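Galindo 2 finger kit, two arms, review after 50 hours

Posted by Noemí Jaramillo, 2019-05-17

Short version: good fingers, bad screws, buy them if you do cloth. Long version below, typed between runs so excuse the mess.

Background. We run small servo arms in pairs, tabletop stuff. Had the Ponmont fingers on before this. Fine for blocks and cups, useless on fabric. Tips too blunt, they push the cloth along the table in front of them and you end up with a wad. Tried grip tape on them. Tried sanding them. Gave up in October and ordered the Galindo set from Gretaleo, 321 for the pair with shipping. Not cheap for printed parts and a bag of screws.

Fitting

Took me 18 minutes on the first arm, way longer on the second becuase one screw stripped on the way in. Had to drill it out. The horn plate is a tight fit on our servos, push hard. The instruction sheet is one side of paper and the drawing is for an older version. Ignore step four completely.

Swap the fingers BEFORE you calibrate. I did it the other way round and had to redo zero on both.

Cloth test

Same job for both sets of fingers. Thin green cloth in the middle of the table, an arm on each side, fold toward the center, square up, let go. The wedge shape is what you're paying for. Comes in low and gets under a single layer, where the Ponmonts grab two or nothing. Folded flaps are still hard. If there's a layer lying on another layer I get the top one most of the time, and when I don't it takes both and the whole fold opens up. Slow the close speed way down, helps a lot.

Cable routing is on you, no clips in the box. Leave slack over the middle joint or it'll tug when the arm reaches out. Ask me how I know. 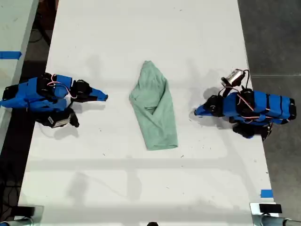

Controller

Used the Grelutari board with the stock firmware. Works, no surprises. Current limit was set too high out of the box for fingers this thin, tips flexed and one creaked. Dropped it to 50 percent and no more creaking. The menu for this is buried under "motion", wich makes no sense. Settings also don't save unless you hit store twice.

Wear

After 50 hours the tips have a bit of rounding, nothing I'd replace yet. One finger has play at the pivot, tightened it, came back next day. Threadlocker fixed it.

Good: thin tips, light, gets single layers
Bad: screws, instructions, price, no spares in the bag

4 out of 5. Would be a 5 with decent screws. Going to try towels next, will update if they survive.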